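Seating Layout and Informal Exchange in Cross-Functional Teams
Student Project Report, Corden Institute
Aug 8, 2021
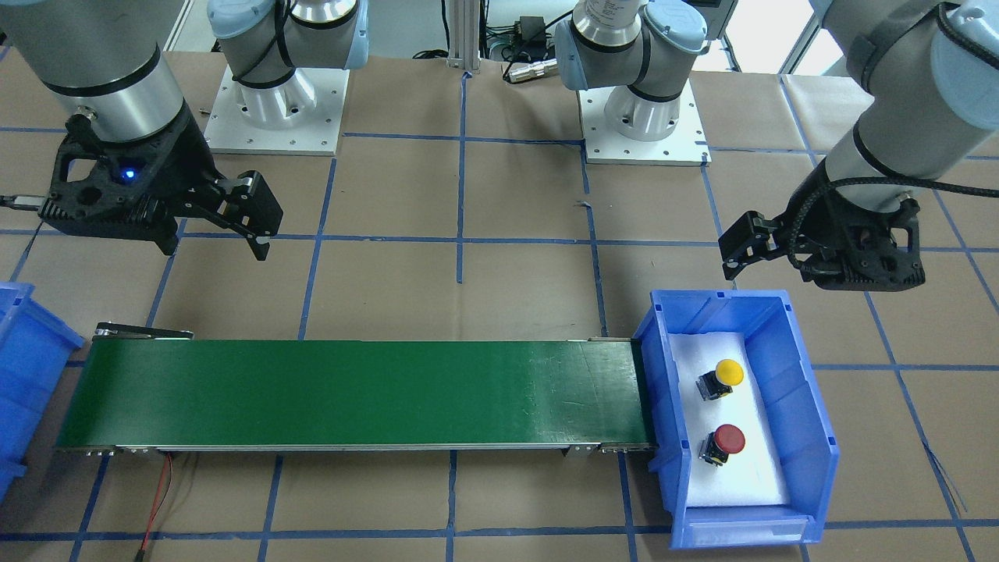
1. Background

Zodetti is a design services firm that organizes its staff into teams drawn from writing, engineering and client support. Each team occupies one bay on an open floor. The project examined whether the arrangement of desks within a bay affected how often colleagues consulted one another without booking a meeting.

2. Method

Two bays took part. The Flaslow team kept its existing layout, with desks facing the outer wall. The Dursun team moved to facing pairs with a shared shelf between them. Over 22 working days in July, staff logged each unplanned work conversation on a short form. A total of 600 forms were received. Forms without a stated topic were kept in the count but left out of the topic analysis.

3. Findings

The Dursun team reported more short exchanges, mostly on scheduling and handover. The Flaslow team reported fewer but longer ones, and its members made greater use of the chat channel. Staff in both bays mentioned noise - the Dursun team more often, and mainly in the afternoon.

4. Limitations

The teams differed in workload during the study period, and 3 members of the Flaslow team were on leave for part of it. Self-reporting may also have favored conversations that staff considered useful.

5. Recommendations

The facing layout should be tested in a second bay before any wider change. A quiet room should be made available to both teams during the test.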